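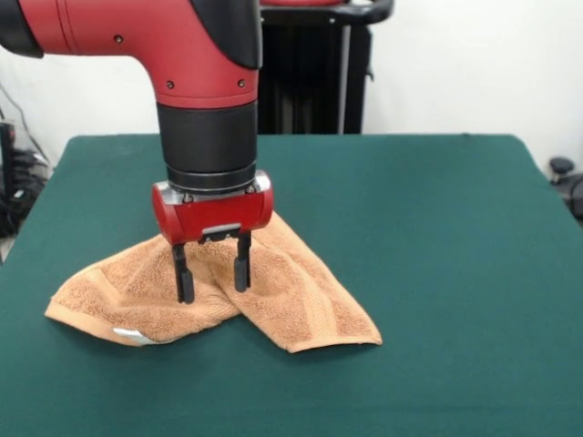
Reporting a cyber incident at Zirndale council: your questions

Who has to report an incident?

Everyone with a council login. That covers staff, elected members, agency workers and people on placement. Contractors report through their own manager first, and the manager fills in the form.

What counts as an incident?

A lost phone or laptop, a password you typed into a page you now have doubts about, an email sent to the wrong person, or files you can't open that were fine yesterday. Spam you deleted without clicking doesn't count.

How quickly do I need to do it?

Within 2 hours of noticing. If it's after 9 at night, ring the duty line and leave the form until morning.

Who decides what happens next?

The post of head of information security was removed in August. Decisions now sit with the director of resources, and day-to-day handling has gone to Mulder, the firm that already ran the Plustonlow data centre. The reporting form is the same one as before.

Will I be in trouble if I clicked something?

Not for clicking. The policy treats a late report more seriously than a mistake – see section 4 of the staff handbook.
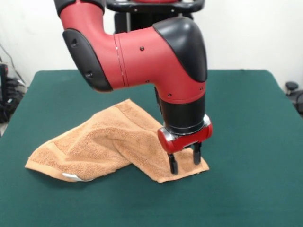 Iqra Sial wrote to us that she had reported a suspicious invoice and heard nothing back for a week, and asked whether anyone reads the forms. They are read. Last year 227 came in, and roughly 80 needed no action beyond a changed password. Those used to be closed without a reply. You should now get a short email either way, with a reference number.

Can I use my own phone for council email?

Yes, if the Staretti app is installed and the phone has a screen lock. Calendar and contacts work the same way. Shared drives don't open on personal phones.

Do I still have to do the yearly training?

Yes. It's online and you can stop and come back to it. Members who missed the last round have been sent a new link.

Where is the form?

On the intranet under Help, then Security. Paper copies are kept at the main reception desk.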